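Work, Technology and People
Unit 6 handout: When the arm arrives on the floor
Course notes prepared by Vernon Li
Revised 10/05/2018

Please read before the tutorial. Bring a pencil and the job you know best, which can be paid work, a summer job, or running a household. We'll be using it in the second half.

Where we left off

Last time we followed the Brestodden parcel depot through its first conveyor sorters, and a few of you stayed behind to argue about whether a conveyor counts as a robot. I loved that argument! For this unit we'll say a robot is a machine that can be given a new motion without being rebuilt. A conveyor goes where it was bolted. An arm goes where it's told, and somebody has to do the telling. Most of what interests me about automation at work is hiding in that second sentence, so keep it handy.

The case this week is the returns room at Zusden, a mail-order firm in home furnishings and small gifts. Returns are the messy end of a tidy business. Goods go out in neat boxes and come back in whatever the customer had in the cupboard: a cushion with a fridge magnet caught in its folds, a toy mixed in with the napkins, a coaster with somebody else's invoice. For years the room was run by people at long benches who opened, sorted, checked and relabelled. Then the firm brought in arms to do the picking, and the jobs in the room came apart and were put back together in a different shape.

What the old job was made of

Ask someone what they do and they'll give you one word. "Sorter." Break it open and you get a whole bundle of tasks. Sheldon Bergeron, who worked the benches before the change and now trains new staff, wrote his out for us:

Open the parcel and tip it out
Find the small things
Pick each item up and turn it over
Decide if it can be sold again
Match it to the paperwork
Put it in the right tote
Notice when the same fault keeps coming back
Tell somebody

Look at that list for a minute. Some lines are hands, some are eyes, some are judgment, and the last one is talking. A machine that takes over "pick each item up" has taken one line. The trouble is that the lines lean on each other. Sheldon decided whether a thing was saleable while he was turning it over. The feel of it in his fingers was part of the decision. Take the picking away and the deciding has to find somewhere else to live.

This is the first idea of the unit, and it's worth underlining: automation lands on tasks, and people hold jobs. The gap between the two is where all the interesting fights happen.

Teaching by simulation

Before an arm at Zusden picks up a real item, it practises on a computer. The practice worlds are built by a small group led by Tamás Halász, using a package the firm calls Sodum. They put an arm into a made-up setting, scatter a few objects, and let it try. Then they move everything and let it try again. Changing the setting over and over is the whole point, since a motion that only works on one clean grey table is no use to anyone in returns.

I think these practice worlds are wonderful, and they're a bit odd to look at until you know what to look for. Pay attention to the distance between the fingers and the thing they're after, and to what's underneath it. Soft surfaces are a good test of your own thinking here. Press a flat tile into a cushion with your thumb and finger and you'll feel the fabric give before you get an edge. Your hand sorts this out without asking you. An arm needs it worked out ahead of time, along with how far to open, how low to come, and when to stop.

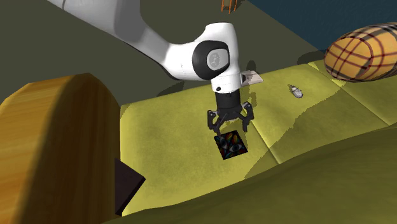

Figure 1. A simulated pick: the two-finger gripper, open, just above a thin patterned tile on a cushioned surface. The tile has not been touched yet.

Take a moment with the figure and write down every decision that was made by a person before the fingers got to that position. Someone chose a two-finger gripper over a suction cup. Someone chose a flat tile, which is a much ruder object to pick up than a block. Someone laid it slightly crooked on something wrinkled and put a bold pattern on it, eye shapes and all, and then there's a plaid bolster at the back for good measure. I get a longer list every year, and the class always finds something I've missed.

Now ask who those people are. When the project began, every one of them was an engineer. They had good ideas about motion and very thin ideas about returns. Their early test objects were blocks and cans. Réjean Carrier, who had been on the benches longer than anybody, came up to see the screens and asked where the flat stuff was. Coasters, tiles, cards, lids. Anything that lies down and won't get up! The engineers hadn't thought of it. He had spent years getting his fingernails under exactly those things.

Réjean now spends part of his week with Tamás's group, suggesting objects and awkward places to put them. His job title didn't change for a long while and neither did his pay, and we'll come back to that.

What changed for the people

I've grouped the changes under four headings. They aren't in order of importance, and your group may want to rearrange them.

1. The body. Picking is hard on wrists and shoulders, and most of the bench staff were glad to see less of it. But the old job also moved people about. Watching a cell of arms means standing or sitting still with your eyes on a screen, and people in the room describe a new kind of tired, in the neck and behind the eyes. If you're designing work, don't assume that lighter means easier.

2. The pace. At a bench you could slow down for a tricky parcel and catch up on an easy one. With the arms, easy items go through without you and the tricky ones come to you, one after another. Every item a person handles is now one the machine couldn't. Murray Wong, the shift lead, fixed part of this by having people swap between the exceptions desk and the tipping station partway through a shift. It was a cheap change and it came from the floor.

3. The skill. Some skills lost their value and some gained a great deal. Knowing by touch that a cushion cover has been washed still matters, and no arm in the building can do it. Knowing how to clear a stopped cell is new, and staff picked it up quickly. The worry is the long run. New staff who start at the exceptions desk never handle the ordinary items, so how do they learn what ordinary feels like? Sheldon's answer was to put every newcomer on a manual bench first. Management wasn't keen on the cost, and he held his ground.

4. The say. Who can stop the arm? Who can ask for a change, and does anyone answer? At Zusden there's a red button that everybody may press, which is good, and for a time there was a form for suggestions that went to an inbox, which was less good. Things improved when the engineers began coming down to the room at shift change. Plenty of workplaces have the button and never get as far as the conversation.

A comparison: McIntyre

For contrast we'll use the kitchenware warehouse at McIntyre. It has similar goods and similar arms, but the machines were set up entirely by an outside contractor and the floor staff met them on the morning they were switched on. When the arms dropped things, staff had no words for reporting the problem beyond "it's doing it again." They worked around it, quietly and cleverly, by tidying the items into positions the arms liked. That labour showed up in no plan and no one's job description. I'd call it some of the most skilled work in the building.

Keep the two cases side by side. The technology is close to the same. What differs is when the workers were let in, and what was done with what they knew.

The pay question

Back to Réjean. He gave the firm knowledge that it couldn't have bought anywhere else, and it went into practice worlds that the arms now learn from. When he retires, those worlds stay. Should he have been paid for that, and how? A better hourly rate? A new job grade? Something closer to what an author gets? I have my own view and will keep it to myself until you've had a go. There are strong arguments in more than one direction, and last April's class split right down the middle.

Tutorial work

Part A. Take the job you brought and write it out as tasks, the way Sheldon did. Mark each line H for hands, E for eyes, J for judgment or T for talking. Plenty of lines will want 2 letters. Let them have both.

Part B. Pick one task and imagine it has gone to an arm. Draw arrows to every other task that leaned on it. Where does each one go now, and who ends up holding it?

Part C. In pairs, invent one practice setting for your arm that an outsider would never think of. Describe the object, what it's resting on, and what's in the way. The nastier the better. We'll read these aloud, and it's my favourite 20 minutes of the whole course.

Written work

One response of no more than 2000 words on either question:

a) "Automation lands on tasks, and people hold jobs." Test this claim against the returns room and one workplace you know well.

b) Compare how workers' knowledge reached the machines at Zusden and at McIntyre. What would you have asked for if you'd been on the floor?

Use ordinary words. If you catch yourself writing "stakeholders," name the people. Drafts are welcome at my office any time the door is open, and I'm happy to look at your arrows as well, however tangled they get.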